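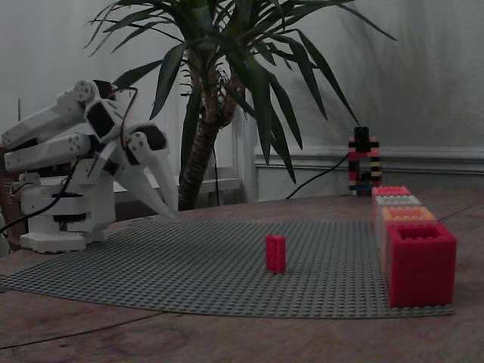 Does the analyst in this job need a background in auto finance?
Most of the people on the team came from consumer credit or equipment leasing and learned the vehicle side after they started.

Structured Finance Analyst, Fleet and Auto Lease

Barker Gendum is hiring an analyst for its fleet and auto lease desk. We publish credit opinions on bonds backed by car leases, dealer floorplan loans and commercial truck fleets. Our readers are mainly pension funds, insurers and regional banks.

The desk follows 34 issuers. You would start with a share of the smaller lease programs and take on new transactions once you have seen a few through from first call to published report.

What you will do
Read monthly servicer reports and flag changes in delinquencies, residual losses and turn-in rates
Run cash flow models for new deals and for annual reviews
Write presale reports and short notes on existing bonds
Join calls with issuers, trustees and auction companies
Present your recommendation to the rating panel and answer its questions

What we need
At least two years in credit analysis, securitization, lease accounting or a close field
Strong spreadsheet skills. Python or SQL is useful – we can teach the basics
Clear writing. Our reports are short and get edited hard
A bachelor's degree in any subject

You do not need a rating agency background. Knowledge of used vehicle pricing is a plus.

Location and hours
The job is based in our Disten office, with up to two days a week from home after the first three months. Hours are 8:30 to 5:00. Expect some late evenings when a deal is pricing. Travel is light, mostly site visits to servicers.

Pay and benefits
Salary depends on experience and is paid twice a month. We offer health and dental cover, a retirement plan with a company match, and paid exam fees for one professional qualification. Staff may not hold securities issued by companies the desk rates.

How to apply
Send a resume and a writing sample of no more than 999 words through the careers page, quoting reference Ifans 50. The sample can be on any credit topic, but please remove client names. Applications close at the end of January. First interviews are by video, and the second includes a short modeling exercise at the office.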